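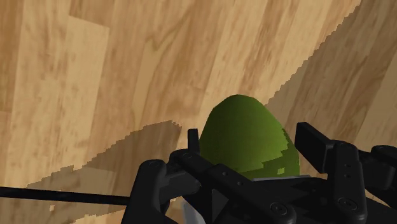 O Pantelis Drakos acha que fui injusto com o óleo da Nasance no texto anterior, e que quem gasta dinheiro numa superfície de madeira maciça devia agradecer que exista um produto que a «alimenta». Escreveu-me isto num comentário comprido, com duas ligações para a página do fabricante, e pediu-me que voltasse ao assunto com a cabeça fria. Voltei. A cabeça está fria e a opinião ficou onde estava.

Começo pelo verbo. A madeira não se alimenta. Uma tábua serrada, seca e aparelhada é um material morto, com poros onde cabem coisas, e o que um óleo faz é entrar nesses poros e, se for um óleo secativo, endurecer lá dentro. Linhaça e tungue endurecem. O óleo mineral não endurece nunca, fica ali a fazer de conta e vai saindo para o pano, para o pão, para a manga da camisa. Podem chamar a isto nutrir, hidratar ou devolver a vida. É um acabamento, e devia ser vendido como acabamento, com a composição escrita na lata em letra que se leia sem óculos.

A lata da Nasance custa 85 euros e na composição diz «óleos vegetais seleccionados». Quais? Em que proporção? Leva secante ou não leva? Mandei estas perguntas para o endereço de apoio e recebi uma resposta muito simpática com um vale de desconto. O vale era de 20 por cento e expirava em junho. A composição não vinha.

Admito que o produto tem bom cheiro. Também admito que, acabado de aplicar, faz um efeito bonito, o veio escurece, os nós aparecem, a pessoa passa a mão e sente que fez alguma coisa pela casa. Só que qualquer óleo faz isso na primeira noite (azeite também, e por amor de Deus não ponham azeite numa mesa, que fica rançoso). O que me interessa é como está a superfície passados uns meses de café entornado, e sobre isso a brochura tem uma fotografia de uma família a rir.

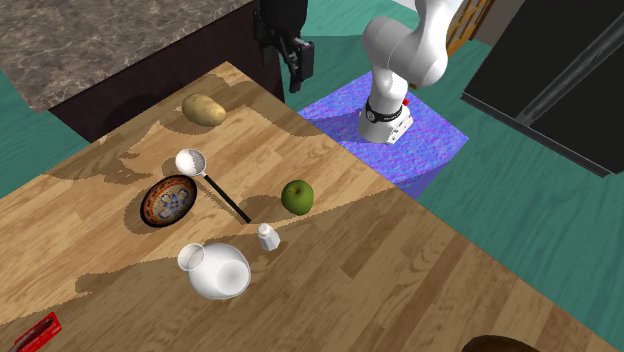
Outra coisa que me irrita na conversa dos óleos é a ideia de que um produto serve para tudo. A Nasance promete «uma só lata para toda a cozinha», soalho, mesa, tábuas de corte e até pedra. Ora, numa cozinha os materiais tocam-se. Basta olhar para um tampo de madeira clara que vai dar a uma bancada de mármore, daquelas mosqueadas de bege, cinzento e castanho-escuro, para perceber o sarilho: o que se esfrega na madeira com um pano encharcado chega à pedra, e o mármore também é poroso. Um padrão cheio de pintas disfarça muito, concedo. Num mármore branco a nódoa de óleo fica a fazer-nos companhia durante anos. O marmorista que me cortou a soleira foi categórico nisso e não tinha nada para me vender.

Perguntei na Zervas, onde compro as lixas e a cera há muito tempo, se alguém usava o mesmo óleo na madeira e na pedra. O homem do balcão encolheu os ombros e disse que vendiam os dois separados. Não é uma prova de nada, bem sei. Mas entre o encolher de ombros de quem vende as duas coisas e o entusiasmo de quem quer vender uma só, inclino-me para os ombros.

Depois há o capítulo dos testes. O Pantelis manda-me para um «estudo independente» feito pela Gumetix, que deu ao óleo a nota máxima em resistência à água. Fui ler. São duas páginas e meia, das quais uma é um gráfico sem unidades no eixo vertical. Não diz que madeira usaram, nem se a lixaram antes, nem quanto tempo deixaram curar. Diz que participaram 464 consumidores. Participaram em quê? Deitaram água? Olharam para fotografias? Gostava sinceramente de saber, porque «resistência à água» é uma das poucas coisas neste mundo que se pode medir com um copo e um relógio, e não vejo o que é que a opinião de tanta gente vem acrescentar.

Fiz a minha experiência, que também vale pouco mas ao menos conto como foi. Peguei em 2 sobras da mesma tábua de faia, lixei-as com o mesmo grão, dei óleo da Nasance numa e óleo de linhaça do mais barato na outra, e esqueci-me delas na arrecadação. Quando me lembrei, pus uma chávena molhada em cima de cada uma e fui jantar. Ficou uma rodela em ambas. A da linhaça parecia-me um bocadinho mais marcada, mas a minha mulher escolheu a outra como a pior, e com esta luz de cozinha não ponho as mãos no fogo por nenhum de nós. De uma diferença de preço daquele tamanho eu esperava uma coisa que se visse sem discutir.

Houve quem me recomendasse a Raltow, que é a mesma conversa com um rótulo mais sóbrio. Ainda não experimentei. O sítio deles fala em «tecnologia de penetração profunda» e eu desisti nesse parágrafo. Se alguém tiver a ficha técnica, a verdadeira, mande, que eu leio.
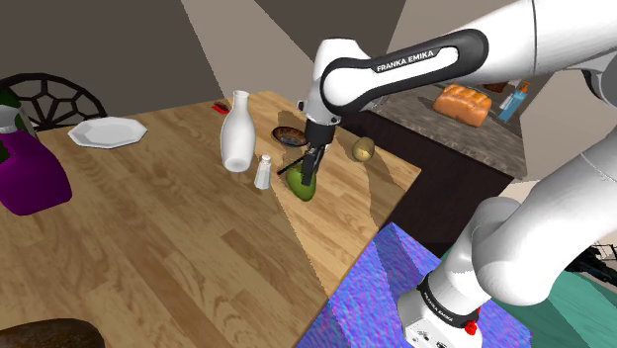

De quanto em quanto tempo se deve voltar a olear uma mesa de cozinha? Quando uma gota de água deixar de formar bola e começar a escurecer a madeira, e nunca antes disso.

Digo isto porque o folheto manda repetir todos os meses, e aí o meu cepticismo passa a desconfiança pura. Um óleo que precisa de ser reposto todos os meses ou não cura ou não faz falta. E camadas a mais fazem mal: a superfície fica pegajosa, agarra pó, e a certa altura já só se resolve com raspador. Aconteceu ao meu cunhado com uma mesa de carvalho que não merecia.

Quanto aos panos, isto é a sério e nem a brochura o esconde, embora o ponha na última linha: um pano embebido em óleo secativo, amarrotado no lixo, pode pegar fogo sozinho. Estendam-no aberto lá fora até ficar rijo, ou metam-no em água.

Pantelis, agradeço o comentário e mantenho a caixa aberta. Traga-me a lista dos óleos e o tempo de cura e eu corrijo o que tiver de corrigir. A minha lata vai a meio, e se morar perto pode vir buscá-la.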